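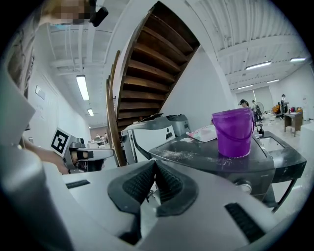

4 August 2026

Notebook, Gasdale shop, finishing and wash area.

Carried over from the last entry: the Skusska dosing unit is back in service after the seal change. Ran it through 500 cycles on plain water, no drift on the scale. Powder feed still bridges in the hopper when the lid is left up overnight. Lid stays down from now on, and a note to that effect goes in the shift log.

Handheld gripper work on the wash and wipe tasks continues. The plan is unchanged: people do the job with a gripper in each hand, the recordings go to Adard, and Adard trains the arm that is supposed to take over the repetitive part of the cleanup. Target from the Apaza contract is 3,000 usable recordings. We stand at 2,000. Usable means both grippers tracked from start to end, with the marker not covered by a sleeve or by the other hand.

Points from this session:

1. Counter wipe with the bucket in reach is slower with the grippers than with bare hands. A cloth folds under the fingers and has to be let go and picked up again. Ribbed pads hold a damp cloth well and a soaked one poorly.

2. White powder on the black counter is easy to see, so it makes a good test of coverage. On the sink basin the same powder does not show. For the sink we need another way to score the result – tinted powder, perhaps. To try next.

3. Wrist fatigue. The operators asked for shorter runs and they are right. Limit is now 90 minutes on the grippers per person per shift, then back to normal bench work. The old sheet had no limit at all.

4. Fingers should be blown out with air after powder work. Residue in the ribs changed the grip on the next task.

On the staffing side, some things have moved that the project plan did not cover. Cleanup used to be the last task of the shift and was shared by whoever was left. With recording it became a scheduled job with a start time, and the bench people now plan around it. Two of them have asked whether recording counts toward their grade. It is skilled work, and at present it is booked under cleaning. I have written to the office about the booking code. No answer yet.

The other question is what happens to those hours when the arm is running. The office says they go to inspection, which is short anyway. I would like that in writing before the last batch is delivered – the people making the recordings are the same ones whose task is being handed over.

Open items:
- tinted powder for sink scoring
- spare finger pads, both sizes
- booking code for recording hours
- hopper lid hinge, loose again
- ask Adard whether failed grasps should be kept or cut

Next run with the cloth pre-folded in quarters.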